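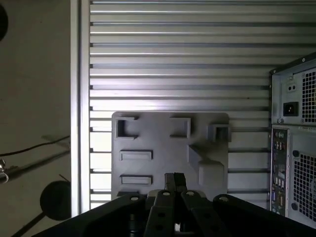

Figura 2. Panel de plástico gris con huecos y ranuras moldeados, sobre lamas de aluminio.

3.2. Desmontaje de las torres y clasificación de componentes

El lote Masanja llegó a la nave de Vastalport en mayo, 608 torres de sobremesa de oficina. Procedencia mixta. De ellas se apartaron 300 para desmontaje completo, el resto pasó a inventario visual y nada más. Criterio de selección: carcasa sin deformar, panel lateral que abriera sin palanca. Las piezas de plástico se tratan en el apartado 3.4, en este sólo interesa una cosa, que los huecos moldeados acumulan polvo y etiquetas viejas y falsean el peso. Conviene limpiar antes de pesar. En los primeros registros no se hizo y esas filas se han descartado.

Posición de trabajo: torre tumbada, lado abierto hacia arriba. Parece obvio pero en el protocolo anterior (Prerncombe) se trabajaba en vertical y los tornillos caían dentro de la carcasa. Orden fijado: cables, discos, memoria, fuente, procesador, placa. Los cables primero siempre — si se deja uno puesto, tira del conector al levantar la placa y lo arranca. Pasó varias veces. La fuente se pesa con su mazo de cables completo, sin recortar.
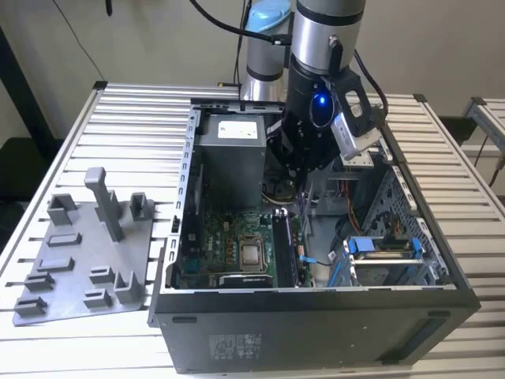

En Vilto nos objetaron que un orden fijo no tiene sentido con lotes mixtos, que en muchos modelos la fuente tapa media placa y hay que sacarla antes que nada. La objeción es razonable. Se mantuvo el orden de todas formas por comparabilidad con la serie anterior, y las torres donde no era posible seguirlo quedaron marcadas con una D en la hoja de registro. Se analizan por separado.

Tiempo medio de desmontaje, 17 minutos por torre. Incluye el etiquetado, no incluye el pesaje. La dispersion es grande y viene casi toda de los discos: bandejas de plástico que se sueltan a mano frente a bandejas atornilladas. Con las atornilladas se pierde mucho tiempo buscando la punta correcta. No se corrigió por este factor.

La placa base es la pieza con más valor y la que peor se clasifica. Dos destinos posibles, reutilización o recuperación de metales. Para decidir se miran los condensadores (hinchados o no), el zócalo, los conectores y el estado de los bordes. Sin prueba eléctrica en esta fase.

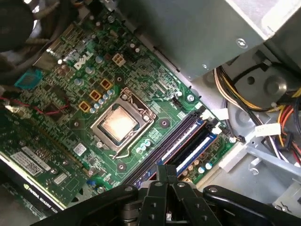 Los restos de pasta térmica se retiran con alcohol isopropílico y paño sin pelusa, nunca rascando. Si la palanca del zócalo no cierra bien la placa va directamente a recuperación. Mismo destino si hay corrosión en las pistas, por poca que sea. El criterio es severo, lo sabemos. Una versión más permisiva habría exigido ensayar cada placa y no había banco de pruebas disponible. La etiqueta de inventario va en la bolsa antiestática, no pegada sobre la placa — el adhesivo deja marca y luego no se lee la serigrafía.

Memoria: abrir las pestañas del zócalo y tirar recto, sin balanceo. Los módulos se sujetan por los bordes. 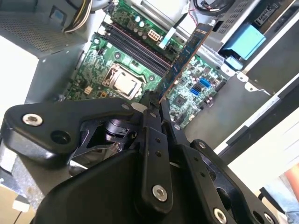
Cada módulo pasa a su bolsa con el mismo código que la torre de origen. Importante no mezclar módulos de una misma torre aunque parescan iguales, las capacidades no siempre coinciden y el emparejamiento posterior depende de ese código. Los contactos sucios se limpian con goma blanda. Los módulos con contactos levantados o chips golpeados, a recuperación.

Pesos por fracción en la tabla 2. Las carcasas vacías se pesaron al final, todas juntas, con la báscula de palés.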